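Clearing a Table Everyone Uses
Kitchen and Dining Tips

Drinks are what pile up first on a shared table, so start with those and leave the papers for later.
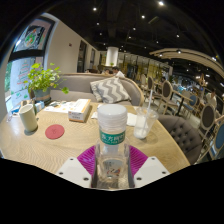
Bring a tray and a trash bag to the table before you touch anything. Disposable cups with a bit of drink in the bottom get emptied in the sink first, then tossed. Pull the straw out and throw it away separately if your town takes the cup for recycling.

Plastic bottles with an inch or less left go to the sink too. Rinse, shake, and put the cap back on. Anything fuller gets wiped around the neck and moved to the fridge.

Mugs go on the tray. For a tea ring that won't wash off, use a spoonful of baking soda and a damp cloth, leave it 15 minutes, and rinse. Wipe the coasters on both sides, as a sticky one will mark the wood when you set it back.

Stack printed sheets in one pile and sort them sitting down. We keep a Kokar letter tray on the shelf for anything that needs an answer, and it gets emptied in November whether we like it or not.

Tissues can stay out. Lift the box and wipe under it.

Finish with a barely damp cloth along the grain, then a dry one. The whole job takes around 15 minutes.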